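Local news | Community | Clelport
3 min read

Clelport's night bus is back, and it's going all the way to Candside
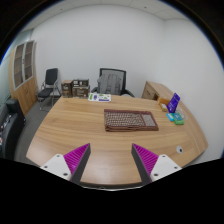 When does the new night bus start, and where does it go?

The first one leaves Clelport harbour in July at five past midnight, calls at the hospital and the Carrasco estate, and finishes at Candside station before turning round and doing it all again in the other direction.

It has been a long wait! The old N5 was withdrawn when the previous operator pulled out of the area, and since then anyone finishing a late shift on the Candside side of the river has had a choice between an expensive taxi and a long walk over the bridge in whatever the weather was doing. Now Clellar, the small coach firm that already runs the school routes, has taken it on with a one-year agreement and a brand new timetable.

There will be 5 journeys a night in each direction, with the last one leaving Candside at ten to four. A single is £2 whatever distance you travel, and day tickets bought on any Clellar bus will be good until the last night bus has finished its run, so if you've been into town in the afternoon you can stay out for the music and still get home on the same ticket.

Trevor Garside has been asking for this since the N5 went. He works nights at the hospital laundry and started a petition with a clipboard at the harbour stop, which ended up with more than 1000 names on it. "I thought I'd get my mates and my sister," he told us. "Then the bakery lads signed, then the nurses, then people I'd never met were asking me for the pen. I'm over the moon. I've already worked out which seat I'm having."

Cosmin Nedelcu, who drove the N5 for its final winter, is coming back to drive the new one. He remembers the route as the friendliest in town, especially the 3am run, when half the bus knew each other by name. "You'd get people coming off work and people coming off the dance floor and they'd all end up chatting," he said. "I've missed it."

The route isn't quite the same as before. It no longer goes down Quarry Lane, where the turn was always tight, and uses the top road instead, so passengers there will have a short walk up to the shelter by the chapel. On the plus side the Carrasco estate gets a night service for the first time, with stops at both ends and one by the shops.

Buses have 40 seats and space for a wheelchair or two buggies. Dogs are welcome. Timetables are going up at the stops over the next 10 days, and paper copies can be picked up from the library and from the ticket window at Candside station, which is open until 6pm.

Enjoying our local news? Sign up for the morning newsletter. You can unsubscribe at any time.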